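4.2 What counts as a folded shirt

Folding studies tend to pass quickly over the question of when a shirt is folded, and we understand why. Our first scoring sheet had a single box marked "folded," and two of us filled it in for the same garments with such cheerful disagreement that the sheet was retired within a week. The present section sets out what replaced it. Readers who already own a satisfactory definition may skip to 4.3, and are asked to write to us.

The material is the January round of the Gruseris collection, which holds 1,119 folding episodes with dark knit garments. Of these, 737 reached a state that at least one scorer was willing to call finished. The rest ended in what the sheet calls "heap," a category on which agreement was excellent.

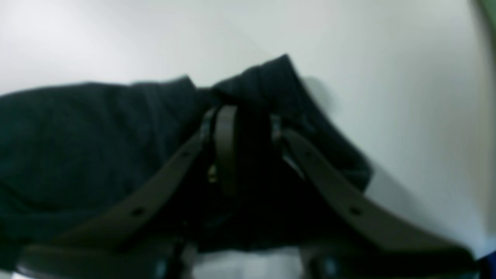
Dark cloth is hard on a scorer. A pale shirt shows its seams and hems plainly, while a navy one keeps most of that information to itself and offers a silhouette. We therefore score the outline first and the interior second. A bunched stretch of fabric with one raised peak, as in Figure 3, gives a rater very little to go on: the folds sink nearly to black, and whether the peak belongs to a shoulder, a hem or a sleeve can't be settled from the cloth alone. Such moments are entered as "gathered" and no part is named. The earlier sheet asked for a part every time, and got one, usually a different one from each rater.

Once the cloth has some order to it, we look at edges. An edge is scored as straight, bowed or lost. "Lost" covers any edge that runs under another layer and doesn't come out where a reasonable person would expect it to. Layers are judged by whether the table shows between them. A visible wedge of table means the layers are separate for scoring purposes, however much the person doing the folding may have wished otherwise. 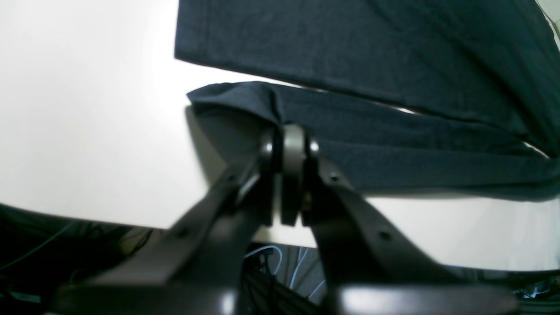
The rule about the wedge was inherited from the Fimari protocol, which was written for dish towels. A towel has four corners and no opinions. A long-sleeved shirt has a neckline, a hem and two sleeves, and each of these can be in good order while the others are not. We kept the wedge rule and added a separate line for sleeves, scored before any fold is made: alongside the body, across it, or underneath.
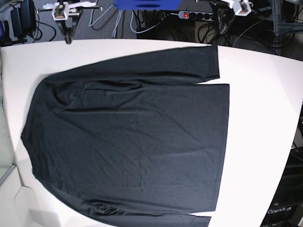

Sebastian Ghiță objected to the sleeve line when the draft went around. In his view a sleeve laid alongside the body has merely been postponed, and a scheme that awards it a point is rewarding good intentions. He would score sleeves only after the last fold, when they are either inside the rectangle or sticking out of it. We tried his version on 900 of the episodes. It was faster, and it raised agreement a little, but it also gave the same mark to a carefully laid-out shirt and to one rolled up like a newspaper, so the line stayed.

Wrinkles were the last holdout. The Szabó scale grades them from one to five by depth, and was evidently developed by people with better lighting and pressed cotton. Soft knit wrinkles all the time, including when left alone, and our raters drifted toward three as toward a comfortable chair.
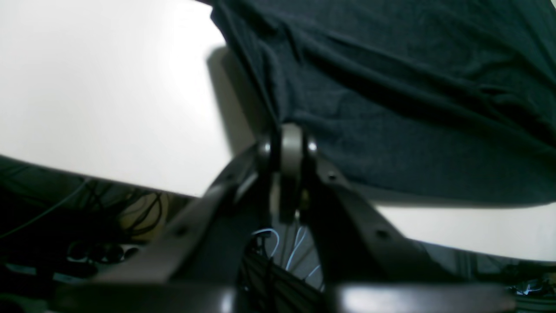 Direction proved easier to agree on than depth. Raters who couldn't say how deep a crease was could nearly always say which way it ran, and whether its neighbors ran the same way. In Figure 3 the last view is of this type: many soft wrinkles, most of them slanting from upper left to lower right, with lighter ridges between the dark creases. We score it "aligned, diagonal" and leave depth blank. Wrinkles that cross one another are entered as "mixed," and a shirt with mixed wrinkles and two lost edges goes to a second rater, who may call it a heap.

Figure 3. Dark knit cloth at four moments — order in the figure is not order in time.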